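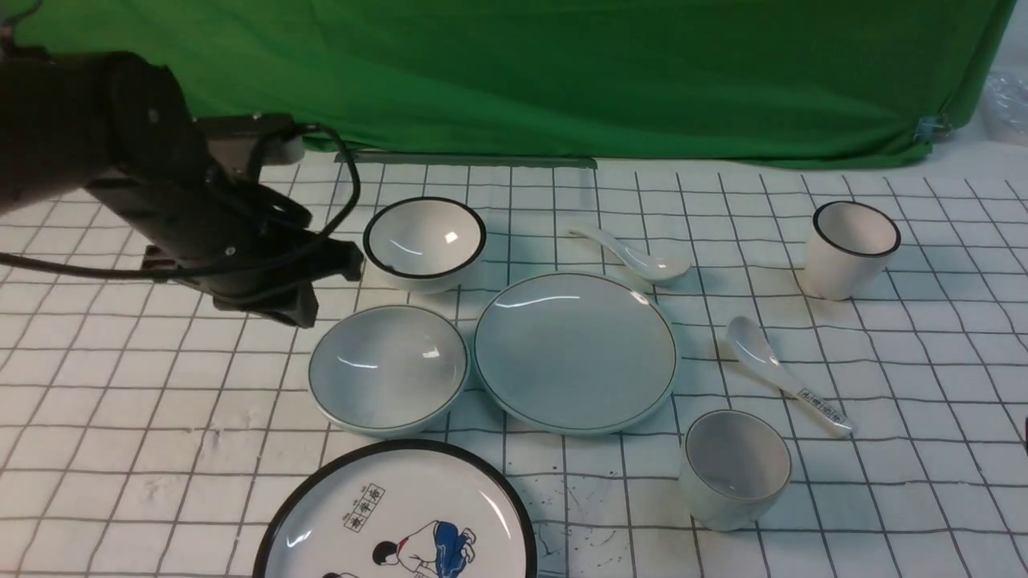 Robotic arm and tableware on the gridded work surface used by the Altau Student Robotics Club

The Altau Student Robotics Club is an extracurricular program at Altau Technical College in which students program robotic arms to carry out household tasks. It was founded by Souad Kamel, a lecturer in control systems, and is open to students in any year of study. Meetings are held in the evening, and 14 members were enrolled at the start of the current term.

The club's main activity is the Table Project, in which an arm is taught to pick up bowls, cups, plates and spoons and set them down at chosen points on a printed grid. Members guide the arm by hand control and keep a record of each attempt. The records are then used to train a program, known within the club as Jisulex, that moves the arm on its own. 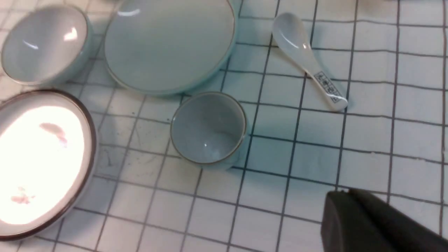 Glazed dishes were added to the project at the suggestion of Maribel Ccori, the club's second president. Their glossy surfaces reflect light and can mislead the software about where a rim begins. Earlier work had relied on foam blocks. By the end of April the club had logged 329 attempts, passing its goal of 300.

Members are divided into 2 teams, one for programming and one for hardware, led by Jhonatan Bedoya and Marleny Apaza respectively. The club enters the Ostrowski Cup, an intercollegiate competition judged on accuracy and care in handling. Its written reports are held in the college library and may be borrowed by enrolled students.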